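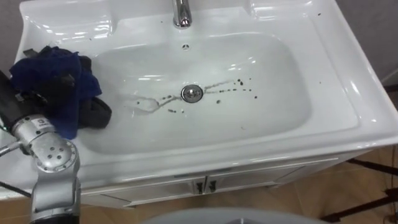
Mirta Arancibia

Figure 1. White washbasin with chrome faucet.

4. What happened when mediation came before the court filing

4.1 The setting

Koston is a renter's city, and has been for as long as anyone we interviewed could remember. It also had, until the program studied here, a very fast road from a missed payment to a court date. A landlord could send a notice on the day after the rent was due, wait out the short period set by local rules, and file. Tenants often told us that the court papers were the first thing they had received that gave them a phone number to call. By then there was a case, the case had a public record, and the record followed them to the next application whether they won, lost or settled.

The pilot put one step in between. Before filing over unpaid rent, a participating landlord agreed to send the tenant an invitation to a mediation session, and to hold off until the session had taken place or the tenant had let the date go by. That is a small change on paper. We came to it with modest hopes, and I should say early that the material turned out to be far richer than we had planned for – the case notes alone could have filled this whole paper!

Sarmiento, the district where the pilot began, was a good place to try it. Its housing is mixed in a way that matters for the results: tall older buildings run by management companies stand next to duplexes where the owner lives downstairs. These two kinds of landlord go to court for different reasons, and we were eager to see whether they would come to mediation for different reasons too. They did, and the contrast is one of the most exciting things in the data.

4.2 Invitations and responses

The program office mailed 800 invitations during the study period. Of these, 700 could be matched to a household that was still living at the address when the letter went out, and all of the analysis below is limited to those households. The rest were a mix of returned mail, duplicate letters sent when two people on one lease were listed separately, and homes that had already been vacated. We kept the duplicates in a separate file because they tell a small story of their own, which we return to in Section 6.

The first version of the invitation was written by lawyers and looked it. It had a case-style heading, it cited the local ordinance in its opening line, and it put the words "failure to respond" in bold. Response was poor. Dinesh Sikder, who handled intake for the program, began keeping a list of what callers said when they phoned, and the most common opening was some form of "Am I being evicted?" People had read a friendly offer as a threat, and you can't blame them.

The second version was a single page. It opened with the tenant's name and the sentence "Your landlord has agreed to talk before going to court." The date, the room and the phone number came next, in large type, and the legal language moved to the back. Calls picked up within the first weeks, and they were better calls, too. Tenants asked what to bring. They asked whether a sister could come along, or whether they could do it by phone on a lunch break. Intake staff had been spending most of each call calming people down, and now they could spend it preparing them.

We can't treat the change of letter as a clean experiment. It happened in August, the same month in which evening sessions were added, and the two effects can't be pulled apart with the data we have. What we can say is that evening sessions filled up first and stayed full. The slot at 6:30 p.m. had a waiting list for the rest of the study, while the mid-morning slots were easy to get.

4.3 The mediators

The program trained 13 mediators, of whom 11 were still taking cases when the study ended. They came from family mediation, from school discipline work, from a union grievance office, and in one case from many years behind the counter at a utility company's billing desk. This last background was a wonderful match for the job. So much of a rent dispute is really a dispute over a ledger, and a mediator who can read a ledger aloud in plain words, line by line, can clear up half an argument before anybody has raised their voice.

I sat in on sessions through most of the study, with the agreement of both sides each time, and I looked forward to every one of them. A typical session ran well under its scheduled length. The mediator would ask each person to say what they wanted to be true by the end of the month. That question did a lot of work. Landlords who had come in talking about the total owed would often answer with something much smaller, such as knowing which day the next payment would arrive. Tenants who had come in angry over a broken heater or a late fee would say they wanted to stay through the school year.

Late fees deserve a paragraph to themselves. In the older ledgers we reviewed, partial payments were applied first to fees and only then to rent, so a tenant who was paying steadily could appear to be falling further behind every month. Several landlords seemed surprised by this when it was laid out in front of them. Fitden, a management firm with a large number of units in Sarmiento, changed its practice partway through the study and began applying payments to rent first. Ehsan Kakakhel, the firm's accounts manager, told us the old order had come with the software and had never been looked at. We would love to see a full study of this one point. It may be that a change in the order of two lines on a statement does as much to keep people housed as an hour in a mediation room, and it costs almost nothing to try.

4.4 Kinds of agreement

Agreements fell into a few broad families. The most common was a payment plan in which the tenant paid the regular rent on time and a fixed extra sum toward the balance. Plans tied to the tenant's actual payday held up better than plans tied to the first of the month. This sounds obvious once you write it down, and still most of the draft plans brought in by landlords used the first of the month.

The second family was the planned move. Here the tenant agreed to leave by a certain date, and the landlord agreed to forgive part of the balance, return the deposit promptly and give a neutral reference. We had expected tenant advocates to dislike these agreements, and some did. Talha Dogar, a legal aid attorney who read an early draft of this section, argued that a planned move is still a lost home and should be reported as one. We think that is fair, and we have coded it that way in the main tables. In interviews, though, tenants who chose a planned move spoke warmly of having had a choice, and of leaving without a court record. One mother had used the extra weeks to find a place on the same bus line as her son's school – she showed us the route on her phone with great pride.

The third family is small and hard to label. In these cases the rent was barely discussed. The two sides spent the session on repairs, noise, a parking space, or in one memorable case a mailbox key, and once that was settled the tenant paid. Owner-occupied duplexes account for most of this group. The people involved see each other on the stairs every day, and the unpaid rent had become the way a different quarrel was being carried on. Mediators found these sessions the most tiring and also the most rewarding.

4.5 Keeping track

Scheduling and follow-up ran on Nelidness, a case-tracking tool the program office already had in place for neighbor disputes. It was built for cases that end when the session ends, and it had no field for a payment due next month. Atif Hayat, the office's data coordinator, worked around this by opening a new linked entry for every installment. The method was clumsy, and it gave us something precious: a dated record of each payment as it came in or failed to come in. Most earlier work on mediation stops at the signature. With these linked entries we can follow a plan week by week, see where it bends, and see how often a quick phone call puts it back on track.

That last pattern surprised all of us. A missed installment was by no means the end of a plan. Where the office called within a few days, the two sides usually agreed on a new date over the phone and carried on. Where the call was delayed, landlords were more likely to file. The calls were short, and they were made by the same person who had handled intake, whose voice the tenant already knew.

4.6 Limits of the comparison

Landlords joined the pilot by choice. Those who did may have been the ones most willing to wait, and we can't claim the same results for those who stayed out. We also know very little about tenants who never answered. Follow-up letters brought few replies, and door visits were ruled out at the design stage on privacy grounds. The comparison district, described in Section 3, differs from Sarmiento in the age of its buildings and in how long tenants had lived there, and the adjusted figures in Section 5 should be read with both differences in mind.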